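Stakham Ila

The Stakham Ila is a two-finger electric gripper kit for small robot arms, sold by the Canadian firm Stakham with a wrist camera and a software licence. It is aimed at colleges, repair shops and light assembly benches. The maker calls it "ready on day one", a claim that reviewers have disputed.

Design

The Ila uses parallel linkages to keep its two fingertips facing each other as they open and close. The plates are black, and the joints are held with pins and screws that can be reached with an ordinary hex key. The camera is mounted at the wrist and looks out past the fingers, so the operator sees the tips and whatever lies beyond them.

Stakham sells the kit in two versions. The base kit is listed at $2000 and the full kit, which adds spare fingertips and a longer cable, at $2399. Neither price includes the arm. The company's sales pages do not make this plain, and the adapter plate needed for most third-party arms is a separate order.

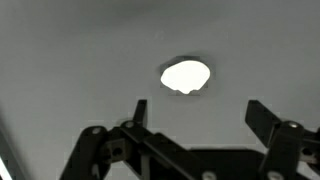

Camera and software

The camera has drawn the most criticism. Stakham's brochure says it "adapts to any lighting". Maham Butt, who tested the kit for the trade newsletter Narik, wrote that bright spots lost all their detail while nearby grey surfaces stayed dim, and that exposure could not be set by hand. Stakham promised a manual setting in a February update. Its release notes for that month list only a new colour scheme and a fix for the start-up chime.

The software, also called Ila, records each grasp and gives it a score out of 100. How the score is worked out has never been published. Yu-na Do, a college instructor, reported that her students got high scores for closing the fingers on nothing.

Testing

Stakham claims a success rate of 98 per cent, without naming the objects used or the number of tries. The only outside trial with published figures was run by the Fagundes workshop under Edileuza Andrade. It logged 213 attempts on small plastic and metal parts, of which 196 succeeded, or 92 per cent. Andrade noted that the parts had been laid out neatly beforehand, and declined to guess at the result for a mixed bin.

Availability

The kit has been on sale since 2024-01-30. Spare pins are sold only in full sets.

See also

Parallel linkage
Robot end effector
Wrist camera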